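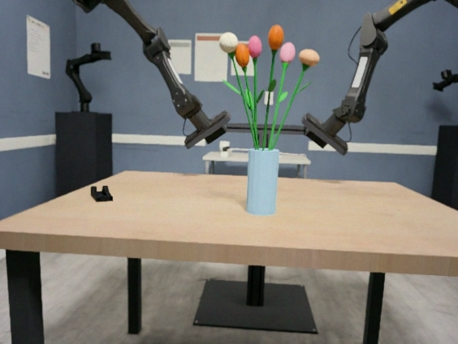

Our lab supervisor's comment on the draft was that a cell report should say first what you touch and in what order, and leave the theory for later. Fair enough, so the order is changed from the November version. Theory is at the back now.

Cell setup, two-arm bench, simulated copy
Course project report, Nadgate workshop. February 18, 2026

1. What we had to do
Get the simulated cell to match the real bench well enough that a program written on one runs on the other. The task is the vase one – both arms come in over the table, one gripper on each side of the stems. Project name in the files is Grikia, left over from last year's group, we didn't rename it.

2. Base positions
First try had the right arm base too far back in the model. Everything looked fine until both grippers had to meet at the same height, then the right one came in low. Measured the real bench again with a tape, gap between base plates is 847 mm, the file said something else. Fixed in the file. Do this before anything else, we lost two afternoons tuning joints that were ok.

3. Zeroing the joints
Left arm first, then right. Drive each joint slowly to its mark, save, power down, power up, check again. The elbow on the left did not hold its zero after the restart. Cause was an old settings file being loaded on top of the new one. Deleted it. After that it held.

4. Grippers
Flat fingers on both sides. Closing force set to 300 in the Kidari controller (its own units, the manual doesnt say what they are). Lower than that and the stems slid in the sim, higher and the vase tipped. Contact settings for the stems are still a guess, see section 6.

5. Cable
On the real right arm the cable rubbed at the elbow. Re-tied with more slack and moved the clip up. The sim does not check the cable for collisions so you have to look at the real one. Check every week, wipe the joint covers at the same time.

6. Results and what is left
134 runs in the sim after the fixes. Most failures were the outer stems getting pushed by a finger on the way in. Approaching from higher up helped a bit. Not solved.
Still to do: swap the Jakab mount on the real bench, one bolt hole is worn. Redo the zero after teh swap.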